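Plornimer hand controllers, reviewed by someone who has to teach with them

I've had the Plornimer controllers on my wrists most days since December, so I think I've earned an opinion. They come as a pair, one for each hand, and you use them to drive a two-armed robot while it records what you're doing. Do the job a good many times, feed the recordings in, and with luck the robot has a go by itself. We've been teaching ours to tidy a sitting room: cushions back on the sofa, bits of paper off the floor, that sort of thing.

First, the good. They're light! Our old set was the Zallodham, and after half an hour with that my shoulders felt as if I'd been papering a ceiling. I can do a whole morning with these and still lift a kettle. The grip is lovely too - you squeeze, the fingers on the robot close, and the harder you squeeze the faster they go. Trí Diệp, who had never driven anything before, was picking up cushions on his first afternoon. (He also posted one down the back of the sofa, but we all do that.)

The lag is small enough that I stopped noticing it after a day or so. Wrist turns are very good, and I can get hold of a cushion by its corner and tip it upright without thinking about my elbows, which was never true before.

Now the grumbles. The base moves with a little thumb stick on the left controller, and it's far too twitchy. Anything on the floor a few steps away means driving up to it, and I nearly always go past and have to creep back. Akua Appiah fixed this for herself with a rubber band round the stick and I'm sorry to say it's better than anything in the settings menu. Come on, Plornimer.

Then there's the pause button, which sits exactly where my thumb rests. I've chopped a perfectly nice run in two more times than I'd like to admit. You can join the halves afterwards, but it's fiddly, and Iona Swanson (who goes through our recordings) would rather I just did it again. We've got 1182 runs she's happy with so far and we want 3000, so every spoiled one hurts a bit.

Depth is hard as well. That isn't wholly the controllers' fault, but a buzz in the handle when the fingers touch something would help no end, and the dearer Asante pair has one. I borrowed those for an afternoon and liked the buzz very much, though they're heavier and the straps pinch. For folding clothes I'd probably pay the extra. For cushions and paper I wouldn't.

Battery life is fine, four hours or so if you don't leave them switched on over lunch. The straps wash. The manual is dreadful, so skip it and watch somebody who knows what they're doing.

Would I buy them again? Yes, with a rubber band. I'd give them 4 out of 5, and I'd happily go up half a mark if they'd move that pause button.

Philomena Nyarko is trying the Toda foot pedals for driving the base, and I've asked her to write them up for us when she's had a proper go. 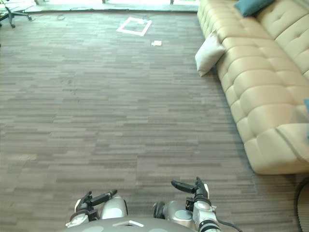 Issue 4, page 16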